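4. Labels, Teachers and Pupils in the Grilau Exhibition

The word "after" on a wall label has more than one meaning.

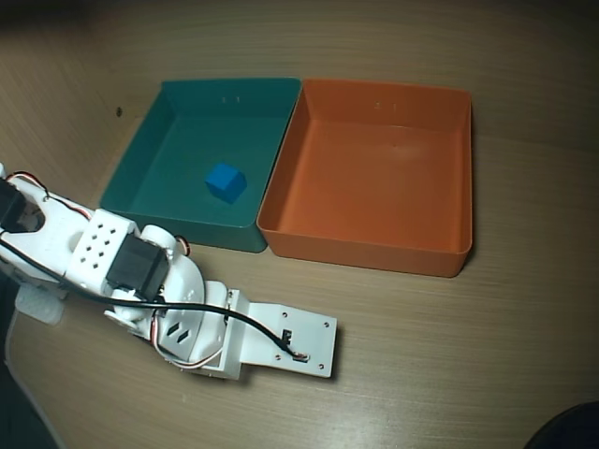 It may say that a work was made later in time, that it copies an earlier work, or that it answers to one. In the labels of the Grilau exhibition all three uses are found, and sometimes two of them in the same room. In this section we examine how the labels present the relation between the ceramic artist Rimantas Ozoliņš and the artists who studied with him, and how the visitors we interviewed understood this relation. The hanging plan was treated in Section 3 and we come back to it only where a label can not be understood without it.

4.1 The material

We collected the text of 37 labels. All of them were printed in the local language and in English, and we worked with both versions. Where the two versions differ, this is mentioned. The introductory panel at the entrance and the panel near the exit are not included in the number, but they are quoted when needed. We also had access to the first draft of the labels, which was kept by the exhibition office and given to us by the curator, Sofia Marinho. The draft is dated only "October" and carries handwritten corrections by at least two persons. We could identify one of these hands with certainty, and it is the curator's.

The labels follow a fixed form. The name of the artist comes first, then the title, the year, the material and the lender. Under this there is a short text, usually of three or four sentences. For the works by Ozoliņš the short text speaks mostly of technique and of his years in the Umus workshop. For the works by his pupils the short text speaks, in the large majority of cases, of Ozoliņš. In other words, a visitor who reads only the labels of the pupils learns a great deal about the teacher and rather little about the person whose name is printed on the first line.

4.2 Verbs of influence

To describe this more exactly we looked at the verbs. Three groups could be separated. In the first group the pupil receives something: the pupil "takes over," "inherits" or "is marked by" the teacher's work. In the second group the pupil acts on something: "changes," "turns," "refuses." In the third group there is no verb of relation, and the two names simply stand in one sentence, as in "Made in the year when Ozoliņš left the workshop." This last group was the most difficult to classify. A sentence of this kind makes no claim of influence, and still it is hard to read it without supposing one.

The first group is the largest in the final labels. In the draft it was smaller. Several sentences of the second group were changed into sentences of the first group during the correction, and the change goes in the opposite direction only once, in the label for the large wall relief lent by the Barreto collection. In the draft this relief "follows the grid of Ozoliņš." In the final label it "breaks the grid of Ozoliņš in the lower corner." According to the curator, the lender had asked for this correction and had sent a letter of several pages with arguments for it. We have not seen the letter.

It would be too simple to explain the other changes by a wish to make the teacher greater. When we asked the curator about them, she named the length of the labels as the main difficulty. "Inherits" needs one word. To say what was refused, and how, needs a sentence, and for many labels there was no place for one more sentence. We find this explanation convincing for the shorter labels. It is less convincing for the label of the glazed figures in the third room, where the final text is longer than the draft and still loses its active verb.

4.3 What visitors supposed

We interviewed 12 visitors at the exit, all of them in the afternoon. The interviews were short and the number is small, so we use them only as an indication. Each visitor was asked to name one work that he or she remembered and to say who had made it. In most answers the work was remembered well and described with some precision. The name was another matter. Four of the visitors gave the name of Ozoliņš for a work which was made by a pupil, and one visitor gave it with the remark that it was "from his late period." The work in question was made after his death.

No visitor made the opposite mistake. This is what one would expect when one name appears on almost every label, and we do not want to draw a strong conclusion from it. But the answers also contain something that the labels alone can not explain. Several visitors said that they had not read the labels in the middle rooms at all. They had supposed that the works in these rooms belonged together, since the base and the color of the wall were the same, and they had read the name once, at the door.

Grouping seems therefore to work before reading. In the talks that she gave for the museum guides, Marinho spoke often about this point and asked the guides to think of simple arrangements, such as two trays of different color standing next to each other, with a small cube in only one of them (Figure 2). It is difficult to think about the cube without thinking of it as the thing in the teal-green tray, although it is blue and has its own shape. The orange tray, in the same way, becomes the one without a cube. We do not propose that a room of ceramics is perceived in the same manner as two trays. The comparison is useful only so far as it separates the question of place from the question of text.

4.4 The room without a teacher

One room of the exhibition was arranged differently. It contained works by two artists who had both studied at Umus, but after Ozoliņš had given up teaching there. The introductory panel calls them "grandchildren," a word which one of the artists disliked and asked to have removed. It was removed from her label and stayed on the panel, which had been printed already.

In this room the verbs of the second group are clearly more frequent. The labels also speak about clay, about firing temperature and about the kiln that the two artists built together with money from the Inance fund. It is the only place in the exhibition where a pupil's work is given as much technical comment as a work of the teacher. The catalog keeps this difference, but there the essays are placed in alphabetical order by the names of the artists, and the effect of the separate room is lost.

The visitors who mentioned this room described it as "the new part" or "the other exhibition." One of them thought it was a separate show and had looked for a second entrance. Whether this should be counted as a success of the arrangement depends on what the museum wanted to obtain with it, and on this point the documents do not agree. The application for funding speaks of "continuity." The notes for the guides, written some months later, recommend a pause before entering the room and ask the guides not to mention Ozoliņš until a visitor does.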